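Brurnarton Plulano 4
Task-level manipulation software for single-arm tabletop cells

Plulano is the planning and perception package in the Brurnarton software line. It takes a written instruction, finds the objects the instruction refers to, and issues motion targets to the arm controller. Release 4 adds support for wrist and head cameras in the same task graph.

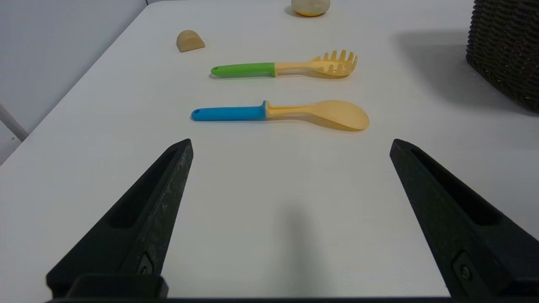
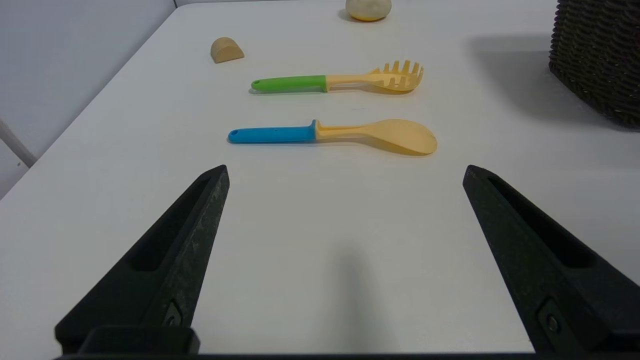
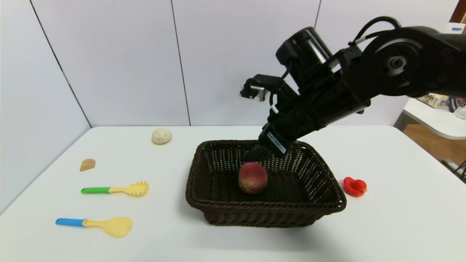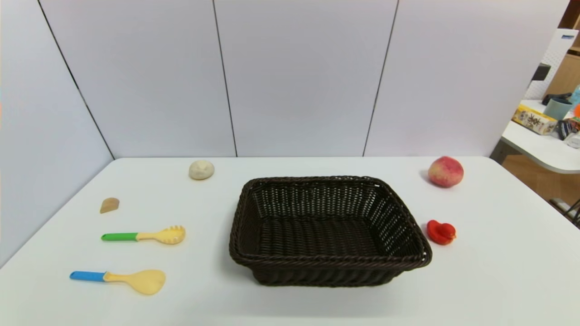
Tabletop sorting with a woven basket. First and second: wrist camera. Third and fourth: head view.

Overview

Plulano is supplied to laboratories, training centers and integrators who already operate an arm and wish to program it by task. The operator writes a short instruction, such as "put the peach in the basket", and reviews the proposed plan on screen before it is released to the controller. Plans may be saved, edited and run again with different objects.

Perception

The perception module, Gisero, accepts up to 2 camera streams. The head stream is used to locate objects and containers on the work surface. The wrist stream is used for final alignment of the fingers. Long, thin items such as serving spoons and pasta servers are assigned a grasp axis as well as a center point, so that two utensils lying side by side are treated as separate targets. Shadows on light surfaces are filtered before segmentation – the filter can be switched off for dark tables.

Planning

The planner checks each approach against the rim height of the selected container. Where a grasp or release point lies inside a basket, the arm is brought in from above and the finger opening is limited to the clearance available. Objects outside the current instruction are held in the map as obstacles.

Operator tools

The console displays both streams, the object list and the active step. A session recorder stores camera data, joint positions and plan revisions on a common clock. Recordings may be replayed in the console without an arm connected.

Requirements

Workstation: 64-bit Linux, dedicated graphics card
Free disk space: 80 GB
Camera inputs: 2
Arm interface: position or velocity control over Ethernet
Gripper: parallel or angled two-finger, with position feedback

Licensing and support

Licenses are issued per workstation and include updates within release 4. Customers holding a release 3 license may transfer their saved plans with the Aaltonen import tool, included in the installer. The next maintenance update is scheduled for November.

Technical questions: Santeri Kauppinen, Application Engineering
Licensing and orders: Glykeria Giannakopoulos, Customer Accounts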